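Open Day at Brabec: speaker notes
Thursday evening meetup, Ondville library, upstairs room

(Start before people have finished sitting down. They'll settle.)

Hi everybody. So last month I took the train out to Sonulville for the Brabec open day, and I have been boring my friends with it ever since. Tonight you get to be my friends! I have a lot to say and the room closes at nine, so stop me if I drift.

Quick show of hands: who has been inside a robotics workshop? Who has only seen the videos? (Pause. Expect mostly the second group.) Okay. I was in the second group too. I've watched hours of videos, and I still wasn't ready for how different it feels to stand next to one of these setups while it's running.

THE BUILDING

Brabec is in an old printing works behind the station. They still have the loading dock and the big freight doors, and on the open day those were rolled up so you walked straight in from the street. Registration was a table with name stickers. The list was capped at 300 and they let people through in groups of 8, and at first that annoyed me, waiting out on the dock in March with no gloves. Once I was in I understood it. You want to be close, and with eight people everybody gets to be close.

(Mention the soup. They had soup on the dock. Very good soup.)

The tour had three stops. First the machine shop, where they make brackets and mounts. Second the room they call Triris, where the two-arm stations are. Third a talk with coffee. I'm going to spend nearly all my time on Triris, but let me say one thing about the machine shop: they had a bin of broken parts out on the counter and you could pick them up and handle them. Snapped brackets, stripped gears, a cable that had been flexed until the jacket split. I loved that bin. You learn so much from a thing that failed, and most places hide theirs in a drawer.

TRIRIS

Okay, the good part. (Slow down here, I always rush this.)

Triris is a long room with stations down one side. Each station is a tabletop with a pair of arms working over it, and the arms are smaller than you think. I had car factory arms in my head, the huge orange kind. On these you can see the motors and the brackets and the cables, so if you're the sort of person who likes to know how a thing bends, you can stand there and follow it joint by joint.

The station my group stopped at the longest was doing food handling. Plates, cups, vegetables. Ordinary kitchen stuff, and I think that's why it worked so well on a crowd. Everyone in the group has picked up a pepper. Everyone had an opinion about how you ought to do it!

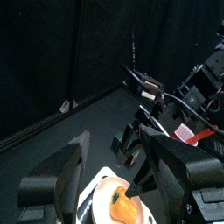 What got me was how much there is in a job I do half asleep. Think about your hands when you make dinner. One hand steadies, the other moves, and they swap roles without asking you. With two arms, all of that has to be worked out. Which one goes in first? How hard can it push before the thing rolls? If one arm is in the way, does it back off or go around?

(Do the demo with my own hands. Use the water bottle. Unscrew the cap, then try it with one hand. Let them laugh.)

And a pepper is a lovely object for this. It's shiny, it's lumpy, it has no flat side you can count on, and no two are the same shape. A wooden cube is polite. It sits where you put it. I asked our guide whether they start with cubes, and the answer was yes, for the first week, and then everyone gets impatient and goes to the grocery store.

We watched for a good long while. I want to be fair about this: some tries went well and some didn't. One grab slid right off and a kid in our group yelled "again!" and so they ran it again. The staff seemed happy with the misses. They wrote them down on a clipboard, an actual paper clipboard, and kept going.

THINGS I DIDN'T EXPECT

The noise. I thought it would be loud, and it's a soft sort of whirring that you have to lean in for.

The patience. Somebody sets the table, the arms do their thing, somebody sets the table again. Our guide had done 84 resets the day before. I asked if that got dull and got a very long, very cheerful answer about plates.

The cameras. There are small ones out by the grippers, so on the monitor you're looking from the hand's point of view. I have never thought about what my hand would see. I thought about it all the way home on the train.

(If running late, skip to practical stuff.)

THE TALK WITH COFFEE

Short version: good questions, mostly from the kids. One asked if the robot knows what a pepper tastes like. A retired baker wanted to know about dough and got a big sigh in reply. Dough is hard, apparently. I'd go back just to see them try dough.

PRACTICAL STUFF

They're doing it again in the fall. It's free, you sign up ahead, and the walk from Sonulville station is easy. Go in the morning slot if you can, and plan on 2 hours. Wear something warm for the dock. If enough of us want to go we could book a whole group from Ondville, so put your name on the sheet by the door.

(Questions. Pass the bottle around if anyone wants to try the cap thing.)

Contact: Ondville Evening Meetup | © Ondville Evening Meetup, all rights reserved | Back to top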